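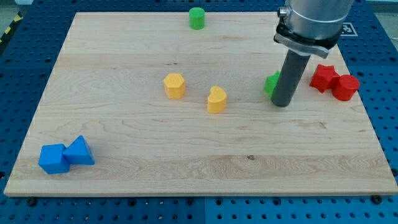 Colored toy blocks on a maple board.

Lotum Files Revised Site Plan for Plumeck Distribution Center

Revision reduces building footprint, relocates truck entrance and adds stormwater storage

PLUMECK – Lotum, a developer of warehouse and light industrial property, has filed a revised site plan for its proposed distribution center on the former Guo Nursery tract at the eastern edge of Plumeck. The filing replaces the plan submitted in the spring and restarts the county's technical review period.

The revised plan covers the same parcel as the original application. It calls for a single-story building with dock doors on the north face only. The earlier plan placed doors on both the north and south faces. Removing the south docks allows the building to move farther from the homes on Mill Branch Lane and eliminates the trailer court that would have run along the southern property line.

Parking for employees and visitors is set at 187 spaces. The plan complies with the county's minimum parking ratio for warehouse use and does not request a waiver. Trailer storage is confined to a fenced area on the north side of the site, screened by a berm and evergreen planting.

Truck access

The main truck entrance has been moved from Mill Branch Lane to the state highway frontage. Trucks will enter and leave through one signalized driveway. The Mill Branch Lane driveway will remain in the plan as a gated emergency access for fire and rescue vehicles and will be closed to all other traffic.

An updated traffic study was submitted with the plan. It projects 776 vehicle trips on an average weekday, counting both directions and all vehicle types. The study examined 11 intersections and recommends changes at 3 of them:

– A longer left-turn lane on the state highway at the site driveway.
– Revised signal timing at the highway and Depot Road.
– A right-turn lane on Depot Road northbound, with a widened shoulder.

Lotum will fund all of the recommended work. Under the proposed conditions of approval, the turn lanes must be open to traffic before the county issues a certificate of occupancy. The signal at the site driveway is subject to a separate permit from the state highway agency, and that application is pending.

Stormwater and grading

The revised plan replaces two shallow basins with one larger basin at the low point of the site. Added storage volume comes from underground chambers beneath the employee parking lot. The system is sized for the county's current design storm – the original plan was prepared under the previous standard.

Grading has been reduced on the western part of the tract, where the existing slope drains toward a tributary of Mill Branch. The stream buffer will be left undisturbed. A forest conservation plan covering the buffer and the adjoining woods was filed at the same time and will be reviewed on the same schedule.

Noise and lighting

Rooftop mechanical equipment will be placed behind parapet walls on the north half of the building. Site lighting will use full-cutoff fixtures, and fixtures along the southern line will be limited in height and dimmed after 10 p.m. The acoustic report concludes that nighttime levels at the nearest residential property line will fall within the limits of the county noise ordinance.

Tenant

The building is designed for Drilteo, a distributor of fasteners and drilling supplies, which has signed a letter of intent for the full floor area. The letter is conditioned on site plan approval. Drilteo does not sell to the public from its distribution centers, and the plan includes no retail space.

If the lease does not proceed, any other tenant would be bound by the same approved plan, including the limits on dock doors, truck access and lighting. A change to any of those items would require an amendment and a new public hearing.

Schedule

County staff will circulate the plan to reviewing agencies for comment. Lotum expects to receive consolidated comments in October and to request a planning board hearing once they have been addressed. Notice of the hearing will be mailed to adjoining owners and posted at both road frontages.

If the plan is approved, site clearing and utility work would come first, followed by the highway improvements and building construction. No permits for clearing or grading have been requested at this stage.

Copies of the revised site plan, traffic study, stormwater report and acoustic report are available for inspection at the county planning counter during business hours and at the Plumeck branch library. Written comments may be submitted to the planning department until the close of the hearing record.

About Lotum

Lotum develops, owns and manages warehouse, flex and light industrial buildings. The company retains ownership of its projects after completion and manages them with its own staff.

Media inquiries: Lotum Communications Office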